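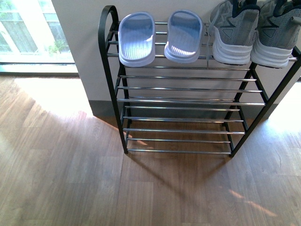
La visita a la feria de equipamiento comercial la hice un domingo, que es el día flojo. Llegué a las 10, con la acreditación en el móvil, y entré sin cola. El pabellón 2 estaba dedicado a mobiliario de tienda, iluminación y escaparatismo; el resto era rotulación, cajas registradoras y sistemas antirrobo, y lo dejé para el final.

Iba con un encargo concreto. Robles, la zapatería para la que trabajo, va a reformar el local de la calle principal y quiere saber qué se puede hacer con 127 metros cuadrados sin que acabe pareciéndose a las otras tres zapaterías de la manzana. Llevaba una lista de seis expositores y una libreta.

## Kovholm

El stand más grande del pasillo central. Kovholm vende sistemas modulares de pared: paneles perforados, baldas, cajones y un carril superior para la luz. Todo encaja con todo y el montaje es rápido. Dos operarios desmontaron y volvieron a montar un tramo de tres metros mientras yo tomaba un café, y no usaron más herramienta que una llave.

El acabado es bueno y los cantos están bien rematados. La pega es que ya lo he visto. El mismo panel en gris claro está en una óptica, una tienda de fundas de móvil y una perfumería de mi barrio. Pregunté si había otros colores y me enseñaron un muestrario de cinco, de los que tres eran grises. El plazo de entrega es de seis semanas para los grises y de once para el resto.

El precio del módulo básico que me pasaron es de 2715 euros, sin transporte. Para nuestra pared larga harían falta cuatro.

## Brovholm

A pesar del nombre no tiene relación con la anterior; lo pregunté y se ve que lo preguntan todos. Brovholm trabaja sobre todo con mesas y muebles bajos de centro de tienda. Tenían montada una tienda de ropa infantil completa, con su escaparate y su probador, y se podía pasear por dentro.

Me gustó la altura de las mesas, más bajas de lo habitual, que deja ver el fondo del local desde la puerta. En Robles tenemos ahora dos góndolas centrales que tapan el mostrador, y más de un cliente se da la vuelta creyendo que no hay quien le atienda. Medí una de las mesas con permiso del comercial: 68 centímetros.

Lo que no me convenció fue el banco de prueba. Es bonito, pero no tiene respaldo ni brazos, y una parte grande de nuestra clientela pasa de los setenta años. Si no puede apoyarse para levantarse, no se sienta, y si no se sienta no se prueba el zapato. Lo comenté y tomaron nota.

## La charla de las doce

En la sala pequeña, al fondo del pabellón, hubo una charla de Iñaki Bustamante, interiorista de comercios, sobre reformas por fases en tiendas que no pueden cerrar. Duró una hora larga y fue lo más útil del día. Apunté lo siguiente:

- Empezar por la instalación eléctrica, aunque sea lo que menos luce. Cambiar los muebles primero obliga a moverlos dos veces.
- Guardar algo del local antiguo. Él puso el caso de una mercería que conservó la cajonera original detrás del mostrador y tiró todo lo demás.
- No llenar el escaparate. Enseñó fotos del mismo escaparate con treinta y dos pares y con siete.
- Reservar una partida para lo que aparezca al levantar el suelo.

En el turno de preguntas alguien quiso saber cuánto cuesta dejar el local parado. Contestó que cada tienda debe hacer su cuenta con la caja del mismo mes del año anterior. Un señor de la primera fila discutió con él un buen rato sobre los techos vistos, que a Bustamante no le gustan por el ruido. A mí tampoco.

## Skindusex

Estaba en una esquina, junto a la salida de emergencia, y casi me lo salto. Skindusex recupera mobiliario de comercios que cierran: vitrinas de farmacia, mostradores de ultramarinos, estanterías de ferretería. Lo limpian, lo reparan y lo adaptan. Según su catálogo tienen 1000 piezas en almacén, y en la feria habían llevado una docena.

Había un mostrador de sastrería de casi cuatro metros, con la regla de latón embutida en el canto, que me habría llevado en ese momento. Mide demasiado para nuestra entrada y habría que partirlo. Me explicaron que se puede cortar y volver a ensamblar dentro, y que lo hacen a menudo. Pedí presupuesto y foto de dos vitrinas más que no estaban expuestas.

Un inconveniente serio: no garantizan que haya dos piezas iguales, así que no sirve para la pared de exposición. Serviría para el mostrador y quizá para el escaparate.

## Lo demás

La zona de iluminación me llevó menos de lo previsto. Casi todos los stands tenían el mismo foco de carril en negro, con pequeñas diferencias de precio. Recogí tres tarifas. Los antirrobo los vi de pasada, con el pabellón ya medio vacío.

De comer, un bocadillo en la cafetería de la primera planta, caro y correcto. El aparcamiento se paga aparte y no admite la acreditación como descuento, aunque en la web decía que sí. El tíquet lo he adjuntado a los gastos.

## Pendiente

- Presupuesto de Skindusex para el mostrador cortado y fotos de las vitrinas.
- Pedir a Brovholm una mesa en préstamo para probarla en tienda.
- Kovholm: preguntar si venden el carril de luz suelto, sin panel.
- Escribir a Bustamante. Dijo que en enero tiene hueco para ver locales.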